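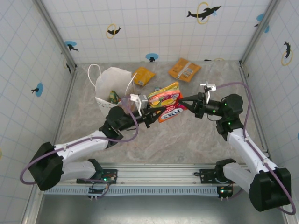

White paper carry bag with mixed snack packets, including a FOX'S snack bag.

Cosari Carry Bag and Snack Set — Datico Packing Supplies

The Cosari set is a packing exercise kit and party-bag starter in one carton. It contains open-top paper bags with looped handles and an assortment of single-serve snacks in sealed film. Bags ship flat and are opened by hand before filling.

Carton contents
Bags: 20
Snack packets: 300, assorted
Bag finishes: 2 (plain white, animal print)
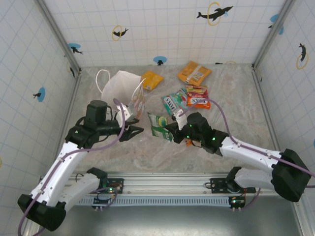 Packets set out beside the bag on a marbled surface.

The printed bag has a white ground with pastel cartoon animals — dogs, cats, bunnies, pigs and bears. Its handle is white rope. Handles are not rated for bottles or cans. 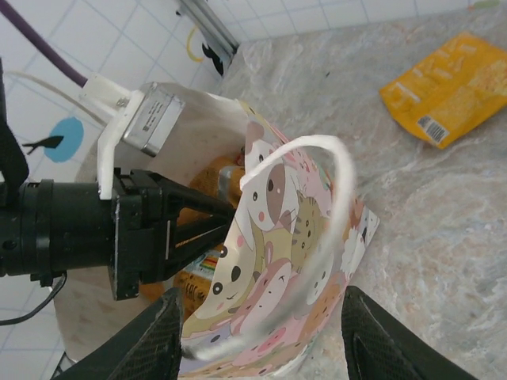

Fill flat packets first, against the side walls, then add pillow packs on top. Keep the handles outside the opening during filling.

Snack brands vary by lot. Some packets carry Chinese labeling, and net weight is marked on the outer carton.

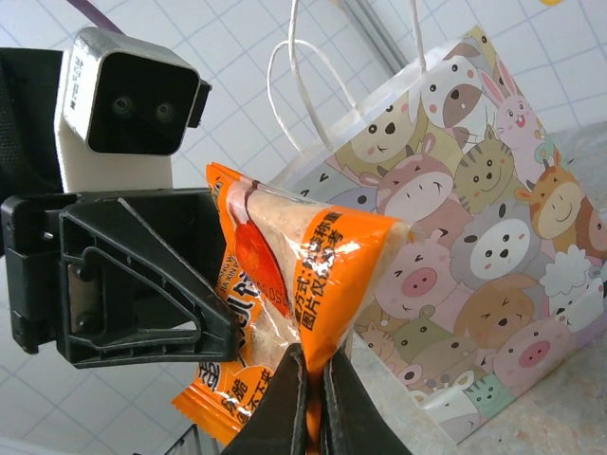 Store sealed cartons in a dry place, off the floor. Do not stack filled bags.

Replacement bags are sold separately under Sandhu part listings. Lot questions: Dilani Sheikh, Datico order desk.

Page revised April 2019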